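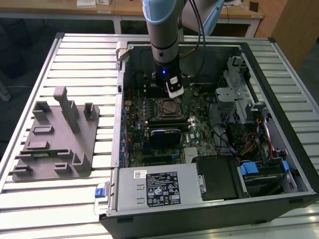 What's Inside an Old Desktop? Teardown and Parts Survey
Project report, Hardware Fundamentals, Cormier stream

1. Why we picked this

Our group had a choice between building a simulated network and taking apart a real computer, and we voted for the real computer in less than a minute. None of us had ever had the side off a proper office tower before! Most of us grew up with laptops and phones that are glued shut, so the chance to see every part laid out and still connected was too good to pass up.

The aim was to identify the main parts, work out how each one is held in, and decide which could be reused in the department's Jometura spares program.

2. Getting set up

We worked on the slatted aluminum bench with the tower on its side and the open side facing up. This is much easier than working with it standing, and small screws stay where you drop them (mostly). Power cord out first, then the power button held down, then wrist straps on. We kept our notes in a shared Skendodel sheet, with one row for each part and a column for how it comes out.

3. What we found

The board is a green Dell one, with the name printed right on it in white. It's crowded with capacitors and chips, and it took us most of the first session just to label a printed sketch of it. The CPU socket was everybody's favourite part. It has a metal retention frame around a square, copper-coloured surface, and once you know the shape you can pick it out straight away on other boards too.

Next to find was the memory module, black with a blue label. Memory is the friendliest part for a beginner: clips at the ends, a notch so it only goes in one way. The finned silver heatsink lower down sits on the chipset area, and two of us had confidently written it down as the CPU cooler. We fixed that row in the sheet and left the old answer in strikethrough.

The colour coding was a lovely surprise. The drive release latch is blue, and so is the release tab at the end of the power supply, so you can learn a lot about how the case comes apart by looking for blue. The rear ports are blue and black, though, so the rule isn't perfect.

The cables were the messy bit. Red, orange and black power leads run in bundles between the board and the grey drive cage, and our first attempt at tracing them ended in an argument. On the second try we followed one colour at a time and drew it in matching pencil, and that worked well.

4. Results

Our finished sheet has 27 rows. We gave the memory, the drive and the power supply the highest reuse scores, pending a proper test on the Zevalach bench tester. The power supply has its specifications printed on a black label, so its row was the quickest to fill in.

5. What we'd change

We'd bring a better light and trace the cables before naming anything on the board. We'd also like to compare this tower with a newer one, and we've already asked to book the bench again for a Wednesday afternoon in December.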